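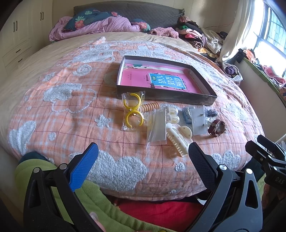 *Hair clips and other small things on the quilt, next to the box with the pink book.*

## Can any home robot put small items away in a box yet?

**Siham Slaoui**

Our bedroom gets like this most evenings. The job is to pick up the small items from the bed, put them in a shallow box, and leave the folded and unfolded clothes for a second pass. I can spend up to 4000 on hardware and I'm comfortable with wiring and Python, but I don't want to write a grasp planner.

Constraints:

- The surface is a soft quilt with raised fluffy patches. Nothing sits level.
- Several items are in clear plastic bags.
- The clips range from very small to palm size.
- Daylight comes from a window on one side only.

Speed doesn't matter much. If it runs unattended for an hour and finishes, fine. I have seen videos of arms folding towels, so I assume this is easier. Is it?
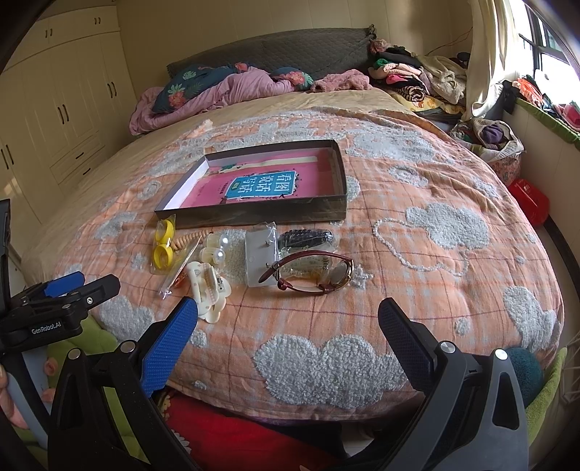

Page last changed: November, 14:20

**Saraç**

It's harder than the towel. A towel is one known object on a flat table, usually under fixed lights. You have mixed objects on a surface that gives way when pressed.

In order of difficulty:

1. *Clear plastic.* Depth cameras measure either the thing inside the bag or the quilt behind it, and reflections leave holes in the data. The row in front of the box has a lot of this. Expect most failed grasps here.
2. *Soft support.* Two-finger jaws normally close just above the surface. On a quilt they push down, the item sinks, and the fingers close on cloth. A compliant wrist or a force limit helps.
3. *Thin items.* The card with the small metal studs has to be taken by its edge. Tipping it up against the wall of the box is a workable trick on a table and a poor one on bedding.
4. *The large cream clip.* Easy by comparison. The teeth may snag on the chenille of the quilt, so lift straight up.

Textured pads like the ones on those grippers do help with smooth plastic. They don't help with finding it.

I ran a similar test at work on a foam mat with a Trusilel arm and bagged fasteners. The best cycle was some 30 seconds per item, and a crinkled bag needed 11 tries before it was picked up. Loose metal parts on the same mat were no trouble. I would not leave it running unattended.

If you still want to build it, use a tray with a firm base and empty the small items onto that first. Put a diffuse lamp over it and close the curtain.

**hurgate_bench**

No. Buy a drawer organizer.

**Leltthorpe**

Agree with Saraç on the tray, but the arm isn't the part I'd worry about. You have to mount it. A bed that size needs either a gantry or a mobile base that can reach the middle, and 4000 won't cover the base. A fixed arm on a nightstand will reach one side.

Sorting is a separate problem from picking. If everything goes in the same box you can skip classification, and I would, at least for the first 3 months. Keep the glasses out of it. Frames bend easily and a jaw tuned for hair clips will grip too hard.

Clothes I can't comment on. We handle only rigid parts.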